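The bicycle, and what I learned from losing it

3 April 2018

I had been meaning to write about the bicycle for weeks, and kept putting it off because I was still cross. I'm less cross now, so let me have a go (with a pot of tea, and the cat asleep on my notes).

Those of you who have been reading for a while will remember the green tourer I bought second hand last August. It went from the rack behind the library between me going in to return two books and coming out again with three. I was 25 minutes at the very most, and I'd have been quicker if I hadn't got talking to Aksel Juhl by the large print shelves about his knee. When I came out there was the front wheel, still locked to the rack, and no bicycle attached to it. I stood there like a lemon for a good while, looking at that wheel, and then I carried it home on the bus.

I rang the police that evening and was given a reference number by a very kind young woman who had clearly given out a great many of them. She asked for the frame number. Did I have the frame number? I did not! I had a receipt from Hosis, the little repair shop by the bridge, for a new chain and a set of brake blocks, and that was all the paper I owned with the word "bicycle" on it.

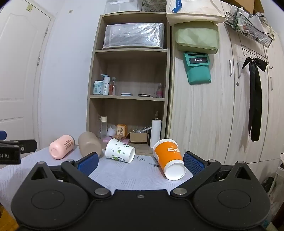 Blue pads, black arms and a patterned tablecloth.

Anyway, I went round to Hosis the next morning and Recep Değirmenci, bless him, went through his job book page by page until he found it. He writes down the frame number of everything that comes in for work, always has, and there was mine in his lovely square handwriting, right next to the chain. So I rang the kind young woman back and felt a bit less foolish.

It seems ours wasn't the only one. According to the notice that went up in the library window, 38 bicycles were taken in the town over the winter, and most of them had been locked by the front wheel alone, just as mine was. I've been locking a bicycle that way for 40 years. You put the lock through the bit that's nearest, don't you, and you've got your hands full of shopping and it's raining. But a front wheel comes off with one little lever, and then off goes the rest of it under somebody's arm.

The new lock cost me £69 and weighs as much as a decent cabbage. It goes round the frame and the back wheel together, and I've got a thin cable for the front one. The first few times I made a dreadful mess of it and ended up with oil right up to my elbow, but I can do it now while holding a conversation. I've also written the frame number on the inside of the kitchen cupboard, on the back page of my address book and on a card in my purse, so if anybody wants it I am ready for them.
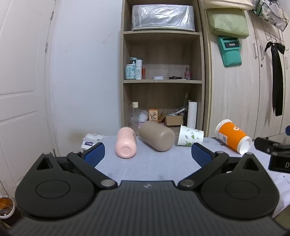 Preben Norðdahl wrote in after I mentioned all this in passing last time: "Please tell people to take a photo of the bike as well, with themselves standing next to it. Mine turned up in a saleroom two towns away and the number had been filed off. What got it back for me was a picture from a picnic, where you could see the dent in the mudguard and the odd pedal. And do go and look at the police's found property list yourself, don't wait for them to ring you."

Well, I took that to heart and went through every photograph I have. There is exactly one of the green tourer, and most of it is hidden behind my sister, but you can see the saddlebag and a bit of the handlebars, so I've sent it in. I've been looking at the found property list too, every few days. So far it's been a lot of children's scooters and one very smart tandem, which I'd have thought somebody would miss.

In the meantime I'm riding an old blue thing that Arnar Kárason had in his shed. It has three gears, two of which work, and a bell you can hear from the far side of the park. I'm growing rather fond of it. If you do see a green tourer with a brown saddlebag and a front wheel that doesn't match, though, please leave me a comment underneath, and tell me where it was and which way it was going.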